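Is a regional day of mourning a public holiday?

Votidlow
Friday, November 20, 2020

The province has declared a day of mourning for the people lost in the Buveck ferry sinking. Flags at half-mast, a minute of silence, the lot. My manager at Brundusix says we're all expected at our desks as usual. My brother-in-law says it's a stat holiday and I should be home in my slippers. He has been wrong before, at volume. Who's right? We have 44 people on shift and every one of them is asking me, as I once made the mistake of reading the employee handbook.

Özkan

Your manager, I'm sorry to report. A day of mourning is a proclamation and a statutory holiday is a piece of legislation. Unless the notice says businesses are to close, it's an ordinary working day with lowered flags. We had one in September after the warehouse fire, and 200 of us turned up at the plant, stood quietly in the parking lot for the silence and went back in.
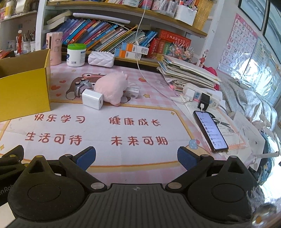
Desk mat with a white panel and four printed phrases in Chinese.

Check your collective agreement all the same. Ours gives 3 hours of paid leave to attend an official memorial, tucked in behind the parking rules where the authors must have felt it was safe. You have to ask in writing before the day.

harbourside_mum

Schools are open, if that helps. The bus is on the regular schedule too, so late.

grumbler200

My cousin got double time for one of these. Or it might have been Labour Day. Either way I'd ask for it and see what colour your manager goes.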